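Re: [bakers-list] Slack dough in the warm months

In reply to the message from a list member in October:

> I have been baking the Bidisau rye and wheat loaf from the
> old recipe sheet, and the dough spreads flat as soon as I
> turn it out. I use 70 per cent water, same as the sheet. My
> flour is Simwood strong white with a bit of wholemeal rye.
> It was fine until I changed flour. Should I cut the water
> or knead for longer? I also wonder if the starter is tired.
> It lives in the fridge and I feed it when I remember.

I had the same trouble with the same loaf, so I will set down what I changed and in what order.

First, the flour. The recipe sheet was written for the Ververidis stoneground, which several people on this list used to buy by the sack. It drank a good deal more water than the Simwood does. If you keep the water where the sheet has it and swap the flour, the dough will be wetter in the hand even though the sums are the same. I hold back two tablespoons at the start and only work them in if the dough feels stiff after its first rest. Most times I leave them out.

Second, kneading. I would not knead for longer with that much rye in the bowl. It gets stickier and you end up adding flour, and then the crumb is tight. Two folds in the first part of the rise do more good. Wet your hands, pull each side up and over, turn the bowl, and leave it alone again. The dough should hold a bit of a dome when you come back to it. If it has gone flat to the edges, give it one more fold and shorten the rise.

Third, the starter. Feeding when you remember is probably half of your problem. A starter that has sat hungry in the fridge is very sour, and the sourness slackens the dough. Take it out the evening before, feed it, let it rise, feed it again in the morning and use it when it is at its highest. I did this for a month before touching anything else in the recipe and the loaves stood up noticeably better. I have gone back to lazy feeding once or twice and paid for it.

On shaping, the sheet says to shape once and put it straight into the basket. I shape loosely, leave the dough on the counter under a bowl until it relaxes, and then shape again more firmly. Rice flour in the basket, not wheat. Then overnight in the fridge, nine hours if I can manage it. Cold dough is much easier to turn out and to cut, and it goes into the oven before it has had time to think about spreading.

Someone asked off list about the oven. Mine is an old Iretus with a fan that cannot be switched off, so I bake in a lidded pot and take the lid off for the last part. If yours has plain top and bottom heat you may not need the pot, but put a tray of water in at the bottom.

On the separate question of what to work on, I have given up flouring the worktop. I use one of the blue silicone mats with the rings printed on it. Rye dough comes off it with a scraper, a plastic one, as a metal one will cut the surface. Wash it in hot water and hang it up. If it is put away rolled up damp it smells.
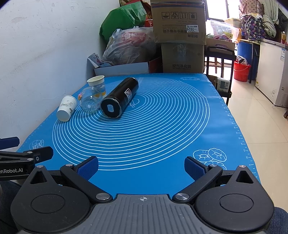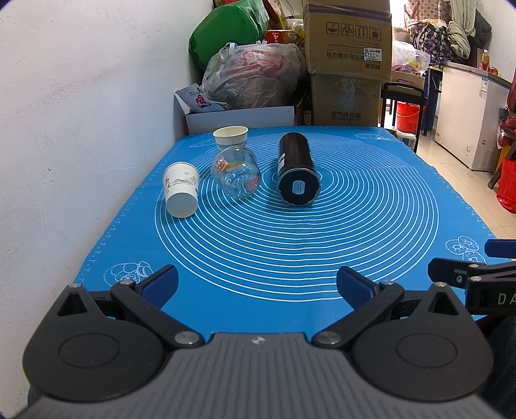
The blue mat on the table, rings and ruler marks showing.

If anybody still has the second page of the Bidisau sheet, with the seeded version, please send it to the list. My copy only has the first page and I have been guessing at the soaking water for the seeds.

--
To contact the list owner, use the form on the list page. Messages are copyright of their authors. Back to top

This site uses cookies to remember your archive settings. Accept | Find out more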